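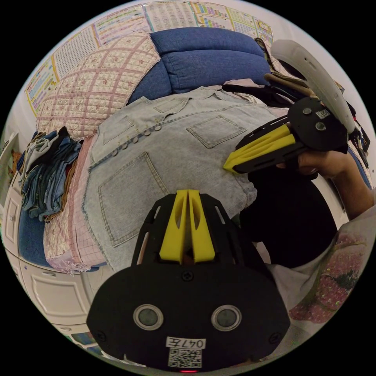 Denim garment with four patch pockets, laid flat on a quilted cloth.

Folding and storing denim: method, order of work and shelf sizes

Denim is the heaviest everyday cloth in most wardrobes and the one most often folded badly. It holds a crease for weeks, it does not compress much, and every pocket, rivet and seam adds thickness in one place. The notes below cover shirts, light jackets and jeans. They assume ordinary domestic shelving and no special tools.

Work surface

Use a surface at least as wide as the garment with the sleeves out. A bed or a large table is suitable. A quilted cover grips the cloth slightly, so the lower layer stays put while the upper layer is smoothed. A polished table is better for pressing seams by hand, but sleeves slide off it. If the table is varnished, put a cotton sheet down first, as rivets will mark it.

A surface with a printed grid or check is useful. The lines serve as a guide for the side folds and save measuring. Line up the placket with one of them and work from there.

Before folding

Denim must be fully dry. The outer cloth dries well before the waistband, the collar and the pocket bags, and these are the places where a musty smell starts. Press each between finger and thumb for a few seconds. If it feels cooler than the rest of the garment, hang it again.

Empty all pockets, then turn out the linings and push them back flat. Tissue left in a patch pocket will spread through everything else in the next wash. Do up alternate buttons on a shirt or jacket, including the top one. Close zips fully. Remove belts.

Shirts and jackets with patch pockets

Patch pockets set the limits of the fold. A fold line that runs through the middle of a pocket produces a ridge, and the ridge becomes a pale line after a few months' wear. Fold beside the pocket, along the stitching, even if this leaves the parcel slightly wider than the others.

1. Lay the garment face down with the collar away from you. Smooth from the centre outwards.
2. Fold one side in, along the outer edge of the pocket underneath. Feel for the stitching through the cloth.
3. Lay the sleeve straight down the back. Do not double it at the elbow unless it runs past the hem.
4. Repeat on the other side. The two sides may overlap at the centre.
5. Fold the hem up to meet the base of the collar, or in thirds for a long garment.
6. Turn over and set the collar with the flat of the hand.

Buttons should finish on the top face. If they are buried inside they press a row of round marks into the back panel.

Jeans

Fold lengthwise, back pockets outwards, with the crotch point tucked in so that the long edge is straight. Bring the hems up to the waistband but stop short by the depth of the band. Then fold once or twice more according to the depth of the shelf. Stopping short matters because the waistband is the thickest part, and laying the hems on it doubles the problem.

Alternate the direction of the waistbands as the stack goes up. With all the bands on one side, a stack leans after the fourth or fifth pair.

Stacking order
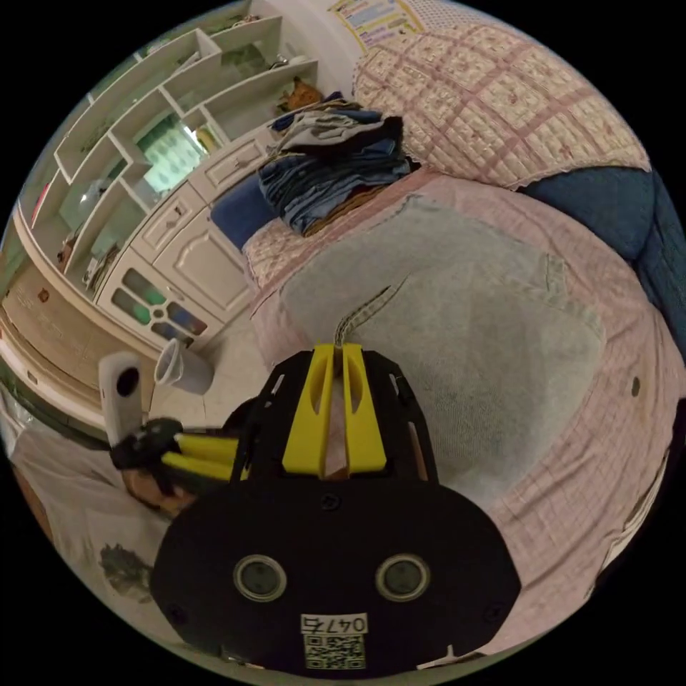 Weight decides the order in a mixed pile. Heavy cloth goes at the bottom, knitwear and thin cotton at the top, and nothing with exposed metal should rest directly on a knit. A pile with blue jeans as its lower layers and grey and dark navy pieces on top follows the rule, and it can be lifted in one movement with a hand flat beneath the denim. Build the pile near the head of the bed or at one far corner, so that the middle stays clear for the next garment. Dark indigo should be kept away from pale bedding until it has been washed several times — dye transfers by rubbing even when the cloth is dry.

Bulky bedding should be folded last. A quilted blanket makes a good padded base while the clothes are being done, and it takes up half the bed once it is parcelled.

Shelf sizes

A folded pair of adult jeans needs a shelf at least as deep as the parcel is long. Overhang of even a small amount causes the front edge to drop, and the crease moves with it. Limit each stack to 5 pairs. Above that the bottom pair cannot be removed without disturbing the rest, and in practice it is never worn.

The unit used for these notes is a Celtar 1303, with the movable shelves set at the eleventh hole from the base. This leaves a hand's clearance over a full stack. The lighter Fivano shelf fits the same pins but bows in the middle under denim and should be kept for shirts. Lise Fraser has written in to say that a batten fixed under the rear edge cures the bowing. It does, provided the screws are shorter than the shelf is thick.

In drawers, store denim on edge with the fold uppermost. Fill the drawer so that the parcels support each other but one can still be drawn out with two fingers. A drawer packed tighter than that will strain its runners.

Creases already set

A fold line that has been in place all season will not shake out. Dampen the line with a fine spray, lay a cotton cloth over it and press with a medium iron, moving along the line and not across it. Leave the garment flat until cool. White lines caused by abrasion are loss of dye, and pressing does not affect them.

Long storage

Clothes put away in November for the following summer should be refolded once, halfway through, on a slightly different line. Use a breathable cover. Plastic bags hold any damp that was missed and are suitable only for carrying. Cedar blocks may be placed on the shelf beside the stack but should not touch pale cloth, as the oil can stain.

Write the contents on a tag tied to the cover, with the size, and put the date of the last wash on the reverse.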